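# Mattress pad

A **mattress pad** is a quilted layer that goes on top of a mattress and under the sheet. I've written most of the bedding pages on this wiki, and this is the one I kept putting off, mostly because people can't agree on what to call the thing. Pad, protector, topper, cover... I'm going with pad, and the differences are sorted out further down.

## Name

In the stores near me "pad" means something thin and quilted, "topper" means something thick that changes how the bed feels, and "protector" means a thin sheet with a waterproof backing. Catalogs mix these up all the time. The old Handeck catalog (I have the March one, with the coffee ring on it) lists the same item as a pad on one page and a cover on the next, at two different prices!

## Construction

Most pads have three layers: a top fabric, a filling, and a backing. The stitching holds the filling in place so it doesn't slide down to your feet over the years. Diamonds are the pattern you'll run into most, and after that come channels, squares and a wavy one I've only ever seen in hotels.

Edges vary more than you'd think. A cheap pad gets a folded hem, and a nicer one gets piping, a thin covered cord sewn around the outside. I like piping a lot. It gives you something to grab when you're straightening the bed, and it holds its line after plenty of washes.

## Ways of staying on

* **Fitted skirt.** Stretchy sides that go down over the mattress like a fitted sheet. Hides the side fabric completely.
* **Corner straps.** Elastic bands at the four corners. Quick to put on, and you still see the mattress side. Straps do wear out, usually one at a time.
* **Loose.** Just laid on top. Fine on a guest bed, hopeless under anyone who kicks.

Mattress makers put a surprising amount of work into that side fabric, with raised knits and bubbles and ovals and so on, and then most of us cover it up forever. Tarmo Kivi, who wrote the upholstered base article here, thinks it should stay on show over a gray base. I agree with him about the color and disagree about the dust.

## Size

Measure the mattress and not the base. Upholstered bases are often a little wider, and I once ordered a Riltitz pad off the base measurement and had to send it back. Depth matters too if you're buying a fitted skirt, so measure with the tape straight up the side and don't squash anything.

## Washing

Warm water, gentle cycle, a bit less detergent than you'd like to use. Dry it on low and stop halfway to shake it out, or the filling clumps in the corners. I wash mine every 2 months. My Zolusum pad came with a label saying never to tumble dry it, and I've ignored that label since the day I got it (the pad's fine, the label has shrunk).

White shows everything, and I still buy white. You can see what needs washing, and it goes with whatever gets piled on it, from plain wool blankets to a loud cartoon comforter.

## Using the bed without a sheet

Purists hate this part. During the day plenty of people leave the pad bare and use the bed as a couch, with a pillow or two at the head, a book lying around, the comforter shoved to one side. It's comfortable, and quilting grips cushions better than a slick sheet does. You'll just be washing the pad more often.

## See also

* Bed base, upholstered
* Comforter
* Grīnberga fold (the page needs a better diagram, if anybody has one)
* Pillow, square

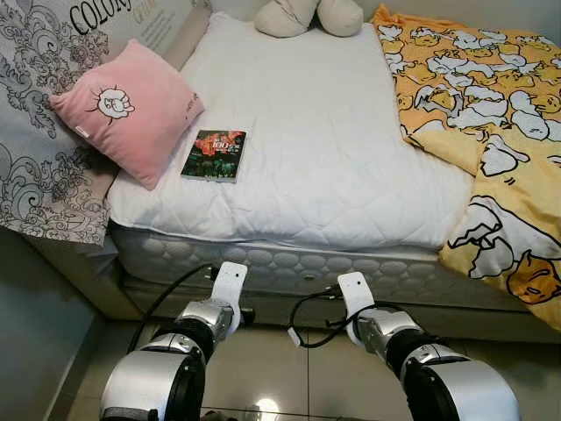 I still want to add a section on wool-filled pads, which I've only slept on once, so that one will have to wait until I've borrowed one for longer than a weekend.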